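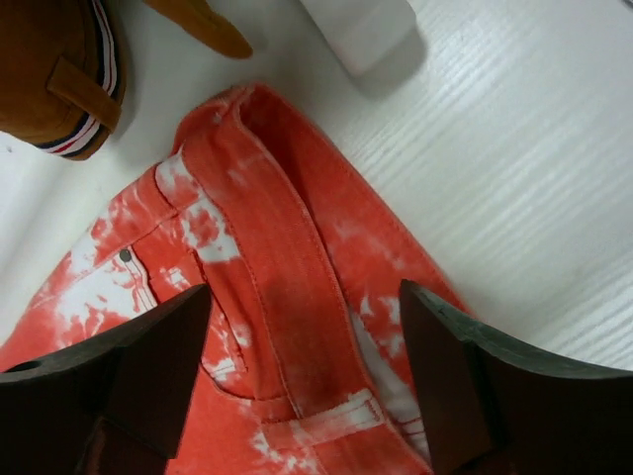
# 反応染料による綿製品の染め直し手順

更新日:2020-12-30

色あせた綿のズボンやシャツを、常温型の反応染料で染め直すための手順をまとめる。対象は綿、麻、レーヨンなどのセルロース系繊維に限る。ポリエステルとナイロンは同じ方法では染まらない。混紡品は綿の部分だけが染まり、仕上がりは単色品より淡くなる。

## 1. 事前確認

洗濯表示で組成を確認する。綿が80%未満の製品は、濃色を狙っても中間色にとどまることが多い。縫い糸はポリエステルであることが一般的で、元の色のまま残る。ステッチの色を目立たせたくない場合は、縫い糸に近い色を選ぶ。

次の製品は対象から外す。

- 撥水加工、防汚加工、樹脂加工が施されたもの
- 革のパッチや接着芯を使ったもの
- 柔軟剤を長期間使用し、水を弾くようになったもの(精練で改善しない場合)

加工の有無は、裏側の目立たない箇所に水を一滴落として調べる。数秒で吸い込まれれば問題ない。玉になって残る場合は、精練のあとに再度確認する。

## 2. 色の決め方

染料は透明であり、元の色の上に重なる。黄色の生地に青を重ねれば緑になり、赤の生地に青を重ねれば紫から茶に寄る。元の色より明るくすることはできない。

漂白によるむらがある生地では、白く抜けた部分と色の残った部分で仕上がりが異なる。むらを消したい場合は、元の色と同系統で一段濃い色を使う。むらを柄として残す場合は淡色を選び、染色時間を短くする。塩素系漂白剤を使った生地は、薬剤が残っていると染料が分解されるため、チオ硫酸ナトリウムの薄い溶液で中和してから作業に入る。

## 3. 材料と器具

乾燥重量900 gの綿製品を中間色に染める場合の分量を示す。

| 材料 | 分量 |
|---|---|
| 反応染料(常温型) | 18 g |
| 無水硫酸ナトリウム | 900 g |
| 炭酸ナトリウム(ソーダ灰) | 180 g |
| 水 | 18 L |

染料は生地重量の2%で計算している。淡色は0.5%、濃色は4%を目安とする。黒は6%以上が必要で、助剤も増量する。重量は必ず乾いた状態で量る。

器具は、20 L以上のポリバケツ、温度計、0.1 g単位の秤、かき混ぜ棒、ゴム手袋、防じんマスクを用意する。染色に使った容器を食品用に戻してはならない。アルミ製の容器はソーダ灰で腐食するので使わない。

材料費は、手元の記録では助剤込みで1,460円だった。購入先はTrellelの小分け品である。硫酸ナトリウムは大袋で買うほうが安いが、湿気を吸って固まるため、密閉できる容器が要る。

## 4. 精練

新品か着用品かを問わず、精練は省略しない。のり、皮脂、柔軟剤が残った部分は染料が入らず、輪郭のはっきりした斑点になる。

1. 鍋に生地が十分に浸かる量の湯を入れ、1 Lあたりソーダ灰2 gと中性洗剤1 mLを溶かす。
2. 95 ℃で30分保つ。ポリウレタン混のストレッチ生地は60 ℃までとし、時間を倍にする。
3. 湯を捨て、ぬるま湯で泡が消えるまですすぐ。
4. 脱水し、湿ったまま染色に移る。

水が黄褐色に濁った場合は、もう一度繰り返す。

## 5. 染色

1. 染料を少量のぬるま湯で練り、ダマがなくなってから500 mLに薄める。粉末を扱う間はマスクを外さない。
2. バケツに40 ℃の水を入れ、硫酸ナトリウムを完全に溶かす。
3. 染料液を布でこしながら加え、よくかき混ぜる。
4. 湿った生地を広げて入れる。ポケットは裏返し、ファスナーとボタンは開けておく。
5. 最初の20分は絶えず動かす。その後の20分は3分おきに上下を入れ替える。
6. 生地をいったん引き上げ、別容器の湯で溶かしたソーダ灰を加えて混ぜる。生地に直接かけると、その箇所だけ濃くなる。
7. 生地を戻し、さらに60分置く。5分おきに動かす。

ソーダ灰を入れた時点から固着が始まり、同時に水とも反応して染料が失われていく。途中で色が薄いと感じても、この段階で染料を足しても効果は小さい。濃さを変えるなら次回の浴で調整する。

液温が30 ℃を下回ると固着が不十分になる。1月の屋内作業では、バケツを毛布で包んでも30分で5 ℃ほど下がったことがある。容器ごと湯せんにするか、開始温度を45 ℃にして対応する。

## 6. 水洗いとソーピング

まず冷水ですすぎ、塩とアルカリを抜く。続いて95 ℃の湯に中性洗剤を1 Lあたり1 mL加え、10分煮る。未固着の染料はこの工程で落ちる。ストレッチ生地の上限はここでも60 ℃とし、回数を増やす。

湯の色がほぼ透明になるまで湯を替える。赤とターコイズは抜けにくく、3回から4回かかる。最後に白い綿布を湿らせて表面にこすり付け、色移りがなければ脱水して陰干しする。

## 7. 不具合と原因

| 症状 | 主な原因 | 対処 |
|---|---|---|
| 全体に淡い | 液温不足、染料の劣化 | 同じ条件で再染色 |
| 折り目に沿った濃淡 | 前半20分の撹拌不足 | 一段濃い色で重ね染め |
| 小さな濃い点 | 染料の溶け残り | 修正は困難 |
| 輪郭のある白い斑点 | 油分、のりの残留 | 再精練後に再染色 |
| 洗濯のたびに色落ち | ソーピング不足 | 熱湯での洗浄を追加 |

ウエスト部分は布が重なって厚く、液の回りが遅い。縫い目の内側に白い線が残る場合は、染色の前半に手でもみ込む。ベルトループの裏も同様である。

## 8. 廃液と保管

使用後の液はアルカリ性で、色も濃い。排水の可否は自治体の区分に従う。溶かした染料液の保存は冷蔵で数日までとし、ソーダ灰を加えた液は保存しない。粉末は遮光瓶に入れ、開封日と品番を書いたラベルを貼る。

最初の数回の洗濯は単独で行い、蛍光増白剤を含まない洗剤を使う。

配合表の確認はHazem Morsy、温度条件の試験はFadwa Badawiによる。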